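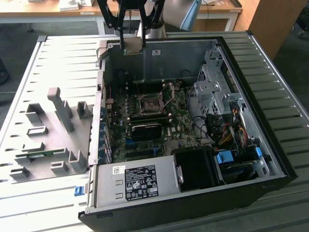 Desktop Tower Drop-Off and Refurbishing: Frequently Asked Questions

Larner takes in used desktop computers, repairs the ones worth repairing and sells them at low cost. Last year 3,439 towers came through the shop. These are the questions we get most often at the counter and by email. Updated in February.

DONATING A COMPUTER

What kinds of computers do you take?

Desktop towers of any brand, including home-built ones. Small form factor machines are fine too. We do not take all-in-one computers, tube monitors, or printers. Laptops go to our other counter and have their own page.

Does it have to work?

No. A tower that won't turn on is still useful for its case, drives, cables and memory. Please tell us what you know about the fault. "It beeps three times and stops" helps us a lot more than "broken."

Some parts are missing. Do you still want it?

Yes, as long as the motherboard and the case are there. We often get towers with no processor or no memory because the owner moved those parts to a newer machine. If you pull the processor yourself, close the lever on the socket again and put the plastic cover back on if you have it. The contacts in an open socket bend easily, and a board with bent contacts usually ends up as scrap.

Should I remove my hard drive first?

That is up to you. If you leave it in, we erase it and can email you a record of the erasure. If you take it out, please leave the mounting clips or rails in the case. We can find a used drive in a minute. The right clip for a particular case can take weeks.

How do I take the drive out?

Shut the computer down, unplug it from the wall and hold the power button for a few seconds. Lay the tower on its side with the removable panel facing up. Most office towers hold the drive in a bay near the front, and many use colored plastic clips (blue and green are common) to show which parts are meant to be released by hand. Unplug the data cable and the power cable by the connectors, not by the wires. Then squeeze or lift the clip and slide the drive out. If it won't move, look for a screw on the other side of the bay. Don't force it.

Is there a limit on how many I can bring?

Seven at a time at the counter. For more than that, use the pickup form. We can collect up to 200 from one address, but we need the loading details ahead of time, including whether there is an elevator.

Do I need to clean it?

A quick wipe of the outside is enough. Please do not vacuum the inside with a household vacuum. We blow the dust out ourselves before anything else is done.

WHAT WE DO WITH IT

What happens first?

The tower is logged, opened and laid flat on a bench. We look for swollen capacitors, burned spots, bent socket contacts and damaged cables. Then we check that cards are fully seated and that every drive has both its cables. A surprising number of "dead" computers have one loose power plug.

Why do you work on them lying down?

The motherboard faces up, so screws that fall are easier to find and cards don't sag while they are being fitted. It is also easier to see where the cables run.

How do you decide what gets repaired?

By age, condition and the cost of the missing parts. If a board needs only a processor, a heatsink and memory, and we have those on the shelf, it gets rebuilt. If the board itself is bad, we strip the tower.

What do you keep from a stripped tower?

Memory, processors, graphics cards, power supplies that pass a load test, fans, drive cages, clips, screws and short cables. Boards that can't be saved go to Preda, the recycler we use for metals and electronics. Cases in good shape are kept whole. Bent ones go out with the sheet metal.

Do you put thermal paste on every processor?

Yes. Any time a heatsink comes off, the old paste is cleaned away and new paste goes on before the heatsink is refitted. We don't reuse old paste even when it looks soft.

BUYING A REFURBISHED TOWER

What comes in the box?

The tower, a power cord and a printed sheet listing the processor, memory, drive and graphics. Keyboards, mice and monitors are sold separately.

How much do they cost?

The basic model is the Skivus and it is $86. It has onboard graphics and is meant for web browsing, email, schoolwork and video calls. The Pumach costs more and adds a separate graphics card and a larger drive. Current Pumach prices are on the stock page and change with what we have.

Is the Pumach good for gaming?

For older and lighter games, yes. Most of the cards we fit are short ones that suit an office-size case and don't need an extra power plug. They will not run new games at high settings.

Can I open it and add parts?

Yes. Opening the case does not cancel the warranty. Damage you cause while adding a part is not covered. Before you buy a graphics card, measure from the slot to the drive cage. A full-length card will hit the cage in many office cases, and in some models the cage can't be removed.

What about adding a second drive?

Check for an empty bay, a spare power connector and a free data port on the board. All three are needed. If you need a clip or a cable, bring the model number to the counter and we'll look in the bins. There is no charge for screws.

There are loose cables inside mine. Is something wrong?

Probably not. Power supplies come with more plugs than most computers use. Spare ones should be tied back and kept clear of the fans. If one has come free and is touching a fan, turn the computer off and unplug it before you move the cable.

How long is the warranty?

Six months on the whole machine, parts and labor. Bring in the tower and the printed sheet. You don't need to bring the monitor or keyboard.

Can I return it if I change my mind?

Within 14 days, with everything that came in the box. If you added your own drive or card, remove it before you bring the tower back.

My question isn't here.

Use the contact form and include the model number from the sticker on the back or side of the case. We usually answer by the next working day.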